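Subject: Re: [equipment-planning] Second dual-arm station, request for comments
From: Vibeke Hjaltadóttir
To: equipment-planning list
Date: May 10, 2022

Dear colleagues,

I am replying to the message from Christos Christodoulou, the relevant part of which is quoted here for those who joined the list recently.

> The Sodley laboratory requests approval for a second
> dual-arm station in the coming budget year. We would
> like the same layout as the present one: two arms at
> a shared white table, parallel grippers, and a bench
> scale for the dispensing tasks. Please advise which
> items may be charged to the Illeo project and which
> must come from the general equipment line. We would
> also like to know whether the scales can be replaced
> at the same time.
>
> Christos Christodoulou

The planning office supports the request in principle. Before it goes forward, the list should agree on what belongs in the application. The dispensing task is the basis for the estimate, and the items used in it are to be priced separately from the arms.

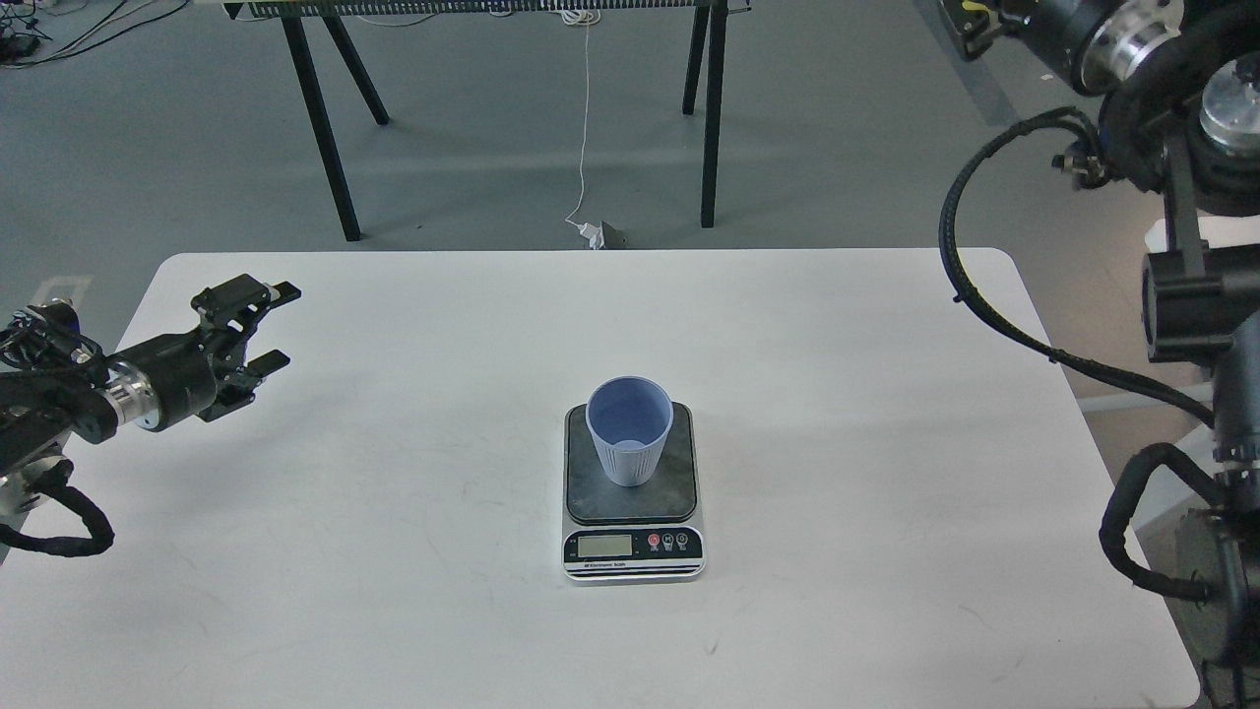
Arms and grippers will be purchased under one order, as before. Vutau has indicated a delivery time of 15 weeks from signature, and the quotation remains open until the end of the month. Mounting hardware and cabling are included. Installation is not, and should be entered on its own line. Sota Yokoyama has asked that one spare set of gripper fingers be ordered for each arm, and I have added it to the draft.

The scales are a more difficult matter. The kitchen models now in use are inexpensive, but their readings have to be taken from the display. Shehata offers a bench scale with a data connection at $268. For 2 stations the total is almost $550 with shipping. This falls below the threshold for a competitive quotation, and the laboratory may order directly once the budget line is open. Dirceu Dantas has pointed out that the new platform is smaller than the old one. I would ask the laboratory to confirm that the ribbed cups will stand on it safely before anything is ordered.

Consumables (cups, squeeze bottles, test liquids, table covers) may not be charged as equipment. They have been entered that way in the past, and the finance office has returned the forms each time. Please use the supplies line.

The following points remain open:

1. Floor space. The second table will require clearance on both sides for the arms. Setsuko Iwasaki will measure the room and circulate a plan.

2. Power. The present circuit was not intended for a second station. An electrician's estimate should be attached to the application.

3. Charging to Illeo. The project may carry the grippers and the scales, provided that the handling of cups and bottles remains part of its approved work. The arms must come from the general equipment line.
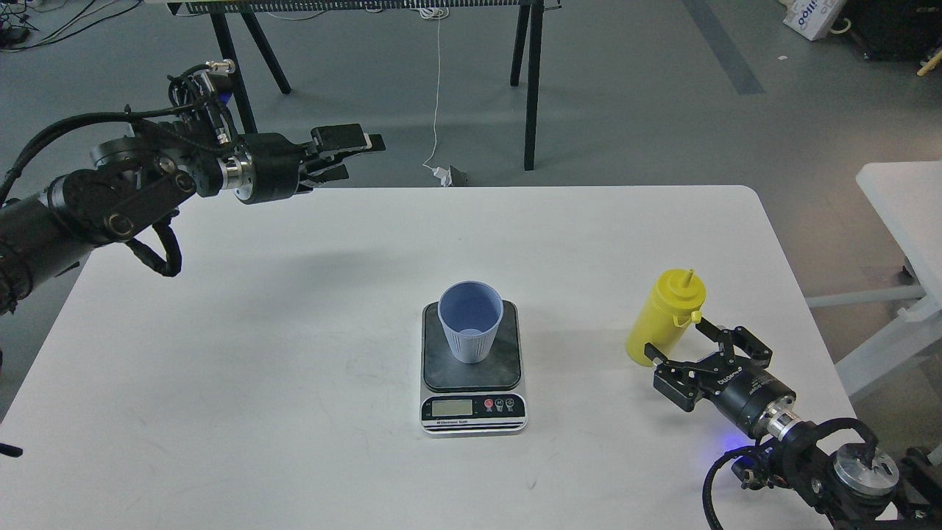 Schedule

Comments should be sent to this list by the end of next week. I will then prepare the final version for signature. If the order is placed this summer, the station should be installed and accepted before the books close in December. An order placed later would move the cost into the following year, and the amount would have to be requested again.

Christos, please send me the inventory numbers of the present arms. The form asks for them where existing equipment is being duplicated, and the copy I have on file is incomplete.

With kind regards,

Vibeke Hjaltadóttir
Equipment Planning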